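We use cookies to remember your settings and to count visits. By continuing to browse you accept our cookie policy. Accept | Manage settings

Whiteboard

A whiteboard is a smooth, usually white writing surface made for markers whose ink can be wiped away. Boards range from wall panels several metres long to small ones held on the lap. They are common in schools, offices and hospitals, where they have largely taken the place of chalkboards.

Surfaces

Most boards are faced with melamine, painted steel, glass or porcelain enamel fired onto steel. Melamine is the cheapest and wears the fastest. Enamel lasts longest and holds magnets, although sellers' claims that it will "never stain" should be read with care. Few of them say which markers were used, or how long the ink was left before wiping. Pascal Millet, who compared school boards for the supplier Bosteo, reported no ghosting on enamel after 1000 wipes, but his boards were cleaned within minutes of being written on. Classroom boards are often left overnight.

Ink

Dry-erase ink holds colour in a solvent along with a release agent, an oily or silicone-like substance that keeps the pigment from gripping the surface. Once the solvent evaporates, the colour sits on top as a thin film. Red and green are widely said to be harder to remove than black. The evidence for this is thin, and differences between brands may explain most of it.
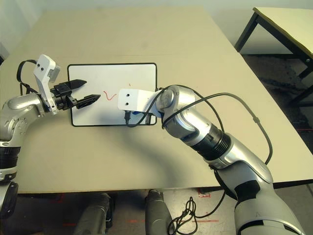 A small whiteboard with red marker on its surface.

Lap boards

Small boards are sold to schools in class sets so that every pupil can answer at once. Supporters say this shows a teacher who has understood and who hasn't. Hanyu Bai's 2025 review was cooler. It found that most of the favourable studies ran for under a term and relied on teachers' own impressions - a weak basis for the claims made in catalogues. Pupils can also copy a neighbour's board, a problem the studies seldom measured.

Care

A dry cloth removes fresh ink. Older marks may need a cleaner suited to the surface. Tracing over permanent marker with dry-erase ink and wiping both away is a popular trick that does often work, though it can leave a faint stain on worn melamine. Abrasive pads scratch the finish and make later staining worse.

See also: Blackboard, Flip chart, Marker pen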